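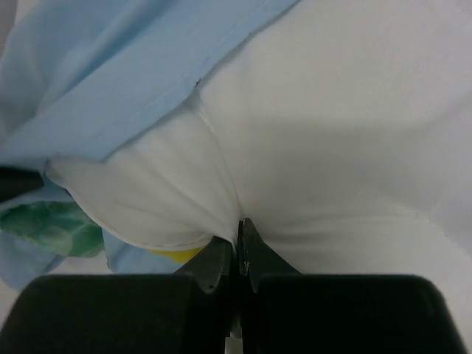
I am going to disagree with the fault report that went round this list in August, and I would like to do it before the wording ends up in the manual. The report says the left arm at the Dunleavy cell lost its grip because of "fabric variability". I don't buy it. Fabric varies. That is the whole reason anyone pays for a cell like this. Look at an ordinary hold on white cloth, with the material squeezed into a narrow strip between the fingers and wrinkles running out across it to the right of the pinch point. A hold like that carries its load through very little cloth, and if the fingers let go by a hair the cloth goes. So the question I want answered is why the fingers let go, and the report spends one sentence on it.

For those who joined late, I am quoting the part of the earlier message that matters.

> From: cell support, Jitudmont
> Subject: dropped item and overrun, bedding cell
>
> Short version of what we know. During a two-arm pull on a pillowcase
> the left gripper released without a release command. The right arm
> kept pulling to the end of its move and ran past its soft limit
> before the controller stopped it. The operator hit the stop button
> as well but the log shows the controller got there first.
>
> No injury. No damage to the arms that we can find. One pillowcase
> torn at the hem.
>
> The Fernia controller was on cycle 3964 since its last restart. Grip
> current on the left side dropped to the idle level and stayed there
> for 2 seconds. The Clurus fingertips were checked and are within wear
> limits.
>
> We put this down to fabric variability (slick material, thin fold in
> the fingers). Proposed fix is to raise the grip force by 20 percent
> and carry on. If there are no objections we will add this to the
> setup notes.

I have objections.

First, the current. If slick cloth slides out of a gripper, the fingers close the rest of the way and push against each other. You would see the current jump around and then settle at whatever the closing force is set to. You would not see it fall to idle. Idle means the gripper was no longer being told to squeeze, or was being told and couldn't hear. The report's own number argues against the report's own conclusion, and I am surprised it got through with both in the same message.

Second, the overrun. Suppose I am wrong and the cloth did slip. Fine, things get dropped. Why did the right arm keep going? A two-arm pull should end the moment either side loses its load. We were told when this cell was signed off that the two grippers watch each other. Either that check was off, or it was never there, or it runs so slowly that the arm can finish its move first. I would like to know which. "The controller stopped it" is not much comfort when the soft limit had already been passed.

Third, the cable. This is my guess, and I am labeling it as one. Have a look at the way the cabling runs before you blame the laundry.
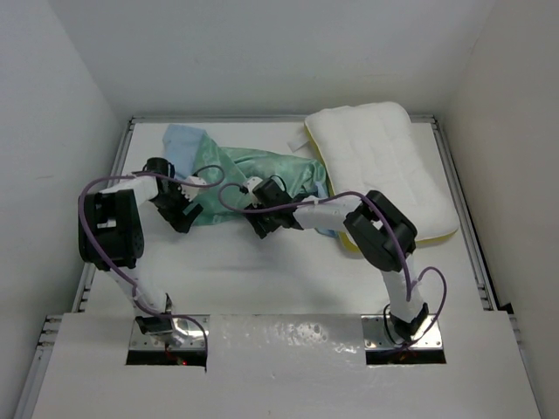
Both arms at the bedding cell, with the purple cables looped over the joint modules and grippers.

Those loops have a lot of freedom. On the right arm the cable hangs loose beside the lower link before it goes down toward the base. On the left it goes over the top of the joint module and then makes another loop over the gripper, close to where the cloth gets handled. I can't tell from a picture whether anything is tugging on a connector, and neither can anyone else. But a connector that opens for a moment during a long reach would give you exactly the trace we have: current drops flat, stays there, comes back, no error that anybody would notice. It would also depend on the pose, and so it could run for 3000 cycles without a problem and then show up when someone changes the pull height.

Did someone change the pull height? The message doesn't say. I asked off list and was told "not significantly", which in my experience means yes.

As for turning up the grip force: if the gripper was not getting its command, a bigger command will not arrive either. What it will do is mark the satin and wear out the fingertips sooner, and the next time a hem tears we can all blame the fabric again. It also puts more squeeze into a cell where people reach in to straighten a pillow between runs. I don't like adding force to a machine whose last fault we haven't explained – that seems backward to me, and I would say the same if it was a cheap bench toy.

What I would want done before this goes into the setup notes:

Pull the raw log for the left gripper, both sides of the dropout, with the command channel and not just the current.

Move the left arm slowly through the same pull with no cloth in the fingers while someone watches the connection status from outside the cell. Wiggling cables by hand with the power on doesn't count as a test and please don't do it.

Turn the gripper cross-check on and prove it works by cutting the signal on one side on purpose, at low speed. If the other arm does not stop, we are done talking about pillowcases.

Leave the force where it is until then.

I know there is pressure to get the cell running again and that one torn hem looks like a small thing. If the log shows a clean command all the way through the dropout I will take back the part about the cable, on this list, in writing. The overrun I am not taking back either way. Until we have the log I would ask that the two-arm pull stays disabled and the cell does single-arm picks only. Jitudmont, can you confirm that it is disabled now? The last message said "carry on" and I don't know if anybody did.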